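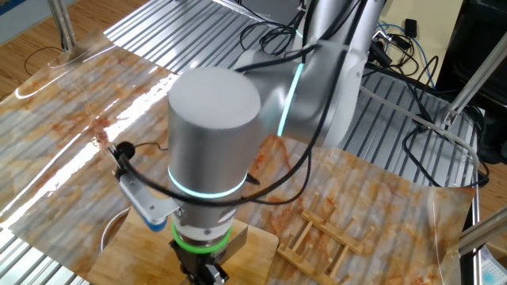 Home > Forums > Out and About > Walking and Rambling > New posts | Search | Log in

Prakstead circular with the canal bit, is it worth doing the long way?

mudlark_jen
10/8/20

Hello all, long time reader, hardly ever post. We're having a week at Prakstead at the end of the month (cottage, dog allowed, very excited!) and I want to do the big circular that goes up over the ridge and comes back along the canal. The leaflet I've got gives two versions, the short one which cuts down through the woods after the trig point, and the long one which carries on to the reservoir and picks up the towpath from the far end.

My question is whether the extra miles are worth it. I've read the old thread and half of you seem to love the reservoir and the other half say it's a slog on tarmac. I'm reasonably fit, my husband is reasonably fit but has a knee, and the dog is a nine year old spaniel who thinks she's two. Also is there anywhere to get a cup of tea on the way round?

bootsandall
Long way, every time. The woods are nice enough but they're just woods, you could be anywhere, whereas when you come over the last rise and the reservoir opens up in front of you it's lovely. We did it in drizzle and I still thought so. There's a bench at the dam end with a bit of a wall behind it that keeps the wind off and I've eaten a lot of cheese and pickle on that bench.

Tea: there used to be a kiosk by the reservoir car park. It was open when we last went but that was before everything, so I'd take a flask.

Perrin77
I'm going to be the voice of doom. The reservoir road is a mile and a half of hard tarmac with cars on it, and coming off a ridge on to tarmac is exactly what a dodgy knee doesn't want. I've got one myself and I was coming downstairs backwards for two days after. Do the woods. The path's soft, it's shady for the dog, and you still get the best of the canal because the best of the canal is the bit by the locks.

bootsandall
You don't have to walk on the road though! There's a permissive path on the inside of the hedge nearly all the way along. You go through the little gate just past the water board sign.

Perrin77
There was a permissive path. Last summer it was nettles up to my armpits and I'm not a short man.

gorsebush
It's been cut. I was up there in July and it was fine, bit lumpy. The gate's stiff, lift it and push.

While I'm here, the leaflet says 1368 feet for the trig point and the OS map disagrees with it, so don't go by the leaflet for anything that matters. It also has you turning left at a barn that hasn't been there for years. You want to turn left where the barn was, which I appreciate isn't much help if you never saw it. Look for a big patch of concrete with buddleia coming through it.

mudlark_jen
Oh this is brilliant, thank you, I'd have been wandering about looking for a barn till teatime. I do have the proper map but I'm a bit of a leaflet person if I'm left to myself.

Knee update: I read Perrin's post out loud and he said "I like that man". So there's one vote for the woods. How steep is the way down through the trees? Steep down is worse for him than far.

Perrin77
Ah. Well. It is a bit steep.

bootsandall
Ha! It's steps, and the steps are those ones with a plank at the front and the earth washed out from behind, so each one is more of a hurdle. I'd take two poles down there. The reservoir way goes down so gently you hardly know you've done it.

Perrin77
It's one short flight of steps and then it levels out. I'll give you that they want mending. I wrote to the council in the spring and got an automatic reply.

tansy_and_tom
Can I throw in a third option? We've walked this loop more times than I can count and these days we do it backwards. Start at the locks, do the canal first while your legs are fresh and it's quiet, go round the reservoir, then UP on to the ridge and down the farm track into the village. The farm track is the easiest way down of the lot, wide and grassy, and it brings you out practically opposite the chip shop. You have to climb more steeply, but a knee usually minds that less (mine does anyway).

The only thing I'd say is that the towpath can be slippery first thing and you do meet bikes. Put the spaniel on a lead by the bridges, you can't see round them and neither can the bikes.
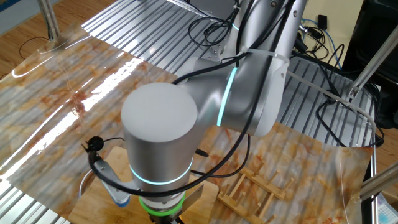 The other good thing about going backwards is that you get the reservoir before lunch, when the sun's on the far bank and there are usually grebes about. After that it's the climb, which I won't pretend is fun, but there's a stile two thirds of the way up that's a perfect leaning height and we always stop there and share a Kit Kat. Then it's all downhill with a view of the church.

gorsebush
Not keen on that, sorry. You've got the wind in your face along the whole of the ridge if you go that way, nine days out of ten. And the view's behind you! I walked it in that direction once and kept stopping to turn round.

tansy_and_tom
So stop and turn round, it's a nice excuse for a breather. Wind in the face in August is no great hardship.

gorsebush
You've clearly not been up there this August. I had a woolly hat on.

bootsandall
I've only ever done it clockwise and now I'm wondering what I've been missing. I always do the farm track first thing, going up, and it's a very dull start. Might give backwards a go.

Are there cows on it at the moment, does anyone know? There were bullocks in the top field when I went and they were very interested in my friend's terrier. Jen, if you're worried you can go round by the lane, it adds ten minutes.

mudlark_jen
I am a bit of a wimp about bullocks, yes. Lane it is if they're in.

We're coming round to the backwards idea, I think, mostly thanks to the chip shop. Two more questions and then I'll leave you in peace. Where's best to park if we start at the locks? And what does everyone wear on their feet for this? I've got big old leather boots that weigh a ton and a pair of trail shoes that let the water in if I so much as look at a puddle.

Perrin77
Parking: the lay-by on the lock side takes a handful of cars and it's free, get there early. Otherwise there's the pay and display behind the church and you walk down. Don't park by the pumping station, they do lock the gate, ask me how I know.

Feet: boots. There's a boggy patch by the second reservoir gate that doesn't dry out whatever the weather's been doing.

tansy_and_tom
Shoes! It's August! Take spare socks and change them on the dam bench. I did the whole thing in shoes last month and had a much nicer day than Tom, who was in boots and complained of the heat from the locks to the chip shop.

gorsebush
Boots for me too. I'd sooner be hot than turn an ankle on that farm track, it's all ruts under the grass.

bootsandall
User name says it all really. Boots.

wellhouse
Just catching up with this one, we live the other side of the ridge. No bullocks in the top field this week, they've been moved down by the river, but there are sheep with big lambs so a lead for the dog up there please. The kiosk at the reservoir is open again, serving hatch only and cash preferred. Flapjack very good, coffee not. Chip shop is shut for its fortnight's holiday until the middle of the month so you'll be all right.

Disagree with everybody about the route, by the way. The nicest walk from Prakstead doesn't go near the ridge at all, it's along the river to the old mill and back, flat the whole way, and I've hardly met a soul on it. Good for knees, and the dog can swim by the shingle bit.

Perrin77
Don't tell them about the mill!!

mudlark_jen
Too late, he's already looking at it on the map. We'll do the mill first to warm the knee up and then your loop backwards later in the week if he's still speaking to me. Boots for him, shoes for me, and a lead for madam. I'll come back and report on the steps, the flapjack and the state of the nettles. Thank you all so much!

gorsebush
Take the hat.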